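The small kitchen that never closes

Give a four-year-old a saucepan the size of a teacup and lunch will be served within the minute. It may be ball soup. It may be strawberry with strawberry. You will be expected to finish it, and then you'll be offered seconds!

I have loved play food since I was small enough to charge my grandmother for it, so a morning in Cirkthorpe with Mi-kyung Lim was always going to be a treat. She has 900 pieces, kept in shallow drawers sorted by meal - breakfast at the top, puddings within easy reach of short arms - and she lends them out to nurseries in sets of 16.

"People buy too much pretend food and not enough to put it in," she says, tipping a drawer out for me. "A child can make anything be soup. What they can't do without is the bowl."

She is right, and once you start looking you see it everywhere. The best sets mix a few foods anyone would know with plain cups and pots that could hold whatever the cook fancies. Colour matters too. Lim likes soft greens and blues for the crockery, so that the fruit and the sauce really sing out (her word, and a good one).
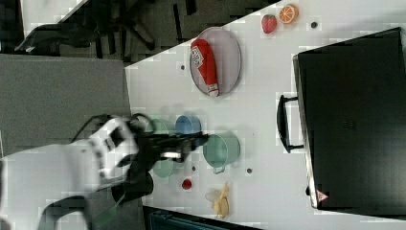
Soft blues and greens for the cups and bowls, with a strawberry, an orange slice and a red squeeze bottle for colour.

Her friend Nam-gil Son prefers to start with a whole picnic, cakes and all, and the two of them have been arguing about it happily for years. I'm with Lim. My own order that morning was tea, no sugar, and it came in a green cup with a slice of orange I hadn't asked for. I was charged 40 pounds and told to mind my elbows.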